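Gevport is getting its own fiber, and the first street is live

Big month for anyone who has ever watched a video call freeze on their own worst face!
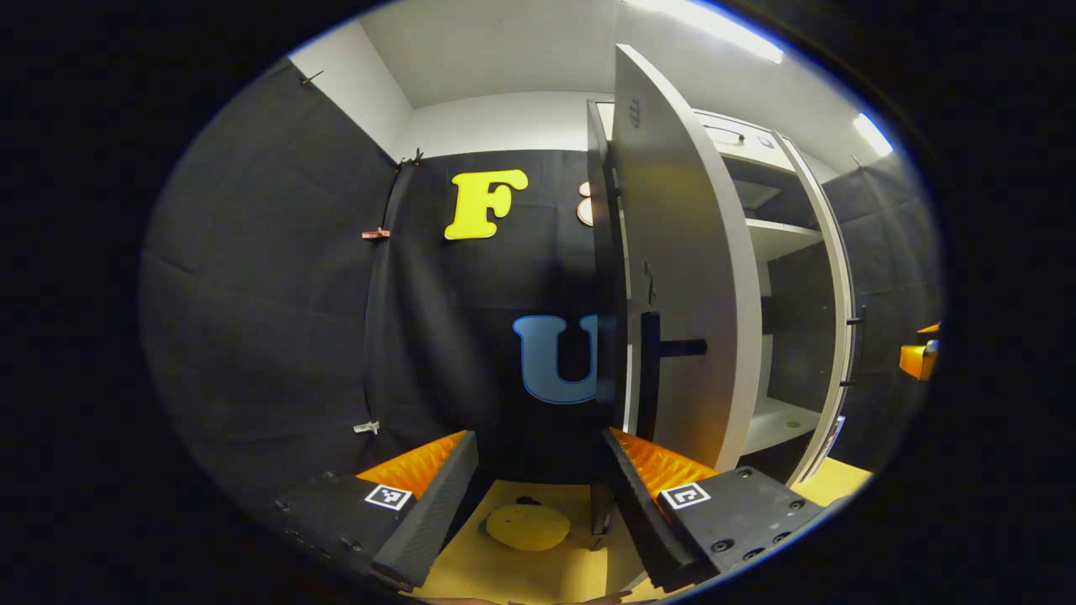 What is the town network, and who can sign up for it?
It's a fiber line owned by the town of Gevport and open to every home and business inside the town limits, renters included. You pick the plan, the town runs the cable to your wall, and the monthly bill comes from Peko, the company hired to handle service and support.

Now for the fun part. Boklow Street was switched on in March, and 32 households are up and running as of this issue. I've been writing about broadband in this newsletter long enough to remember when our big victory was getting the cable company to return phone calls, so forgive me if I sound a little giddy. My neighbors are uploading whole folders of photos while they pour a cup of coffee!

There are 3 plans. The basic one gives you 200 megabits per second, and the speed is the same going up as it is coming down. That second half matters more than people expect. Most cable plans are generous with downloads and stingy with uploads, and uploads are what you lean on for video meetings, backups, security cameras and sending big files to work. The middle plan is a full gigabit, and the top one is meant for offices and the kind of house where four people are gaming at once (you know who you are).

None of the plans has a data cap. There's no contract either, so if you move or change your mind you give a month's notice and you're done.

A few of you wrote in asking whether one gigabit is overkill. For a lot of homes, sure, it is! Two people who stream in the evening and check email will be very happy on the basic plan, and you can move up later without a new visit from the installer. I'd start small and see how it feels.

Next up is the Smadi Road side of town, where 264 addresses are on the build list. Crews will be marking utilities first – little flags and spray paint on the grass – and then boring under the sidewalks. Please leave the flags where they are, even the one in the middle of your flower bed. If you have a sprinkler system or an invisible dog fence, let the Peko office know before the crew reaches your block. Those lines don't show up on the utility maps.

The install itself has been taking a morning or an afternoon. Someone over 18 needs to be home, and it helps to have decided where you want the box. Near the middle of the house is best for Wi-Fi. A basement corner behind the water heater is the worst spot I've seen anyone choose, and I chose it, in my last house, with my last provider.

One thing to check before you cancel your old service: if your home phone or alarm runs through it, call the alarm company first and ask what they need. Keep both connections going for a few days while you sort it out. Phone numbers can be moved over, but the old account has to stay open until the move goes through.

And yes, the incumbent has noticed. Several readers on Boklow Street got letters offering a lower rate for staying put. Good for them, take the deal if it suits you! Just read the back page for the price after the first year, and look at the upload speed while you're there.

The Smadi Road sign-up form is on the town website, and there are paper copies at the library front desk.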